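I have been meaning to write about moving the books for weeks now, and every time I sit down to do it I end up on the floor with one of them open in my lap, which I suppose is part of the reason it has taken me this long to get anywhere.

For those of you who are new, we left our old house at the end of the winter and came to Zoltdale, a good long drive away and a smaller place in every sense. Smaller kitchen, smaller closets, one bathroom. I was happy to give up nearly all of it. I don't miss the dining room and I certainly don't miss vacuuming it. But the books were a problem, and I knew they would be, because I had been quietly buying them for most of my grown-up life and had never once asked myself where they would go.

So before a single box got taped I decided to make a list. A friend had told me about Bukuvia, a cataloging program where you type in the number off the back cover and it fills in the rest, and I thought, well, that'll be an evening or two. It was most of January and a good bit of February! Old paperbacks don't always have the number, and some of mine have a price sticker over it that has turned to something like cement, and the cookbooks from church sales don't have anything at all, so those I typed in by hand with two fingers and a cup of tea going cold beside me. When I finished, the total at the bottom of the screen was 3,004. I read it out loud to my husband, who was in the next room, and there was a silence, and then he asked if that included the ones in the garage. (It did not. The garage ones were mostly his, and I told him so.)

I had expected the sorting to be sad, and parts of it were. I kept every gardening book even though the yard here is a third the size. I let go of all the diet books without a pang. The mysteries were hard, because I have read most of them and will read them again, but I have also noticed that I read the same dozen or so over and over and the rest just stand there behind them, so I kept my dozen and a few extra for company. The children's books I could not do by myself. I called my daughter and we went through them over the phone one evening, me holding each one up as if she could see it, and she remembered every one, including which had the torn page and who tore it.

In the end 878 came with us.

I think people imagine a move as one day, the truck day, but mine was spread over most of March, because I did not want the books rattling around under the furniture and so I took them myself, a few boxes at a time, in the back of the car. I got to like those drives very much. I'd leave after breakfast with a thermos and something on the radio until the station faded out, and then just the road noise and whatever I was chewing over, which tended to be shelves. 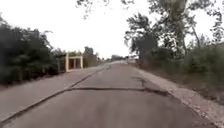 My sister wrote back after I sent her the first half of this that I was being too soft on myself, that 878 is still far too many for a house with one bathroom, and that she got down to a single bookcase when she moved and has never wanted for something to read. She uses the library. She also said I should number the boxes next time and write what's in them on the side, not the top, because the top is the first thing you cover up.

She is right about the boxes. I had written on the tops, every last one of them, in nice thick marker, and then stacked them up five high in the spare room where I couldn't read a word. I spent the whole first week looking for my bread book and found it in with the atlases.

About the bookcase I am not so sure. I love the library, and the one here is a dear little place with a radiator that knocks, but I am a person who gets up at four in the morning wanting one particular paragraph, and they are not open then.

The rest, I should tell you, went to good homes as far as I know. I kept a tally in Bukuvia as they left and the last time I looked it had 2,115 marked as given away, and yes, if you are doing the subtraction, that leaves a handful I can't account for. I suspect they are in the garage boxes. Most went to a used bookshop called Billix, who sent a young man with a van, and the rest went out to neighbors who came by and helped themselves off the porch. I put a jar of lemon drops out there too and that emptied faster than the books did.

The shelves are up now along the hall and on both sides of the living room window. I had wanted them built in but the quote made me laugh, so they are plain pine ones that we stained ourselves, and the two on the left came out darker than the others. I have the gardening books at the bottom, where I can get at them with muddy hands, and the cookbooks have spilled over onto the top of the refrigerator. Poetry hasn't got a place yet. It's in a laundry basket by my chair, and I've read more of it this month than I did all last year.

Next time I'll tell you about the stain, and what it did to my good slacks.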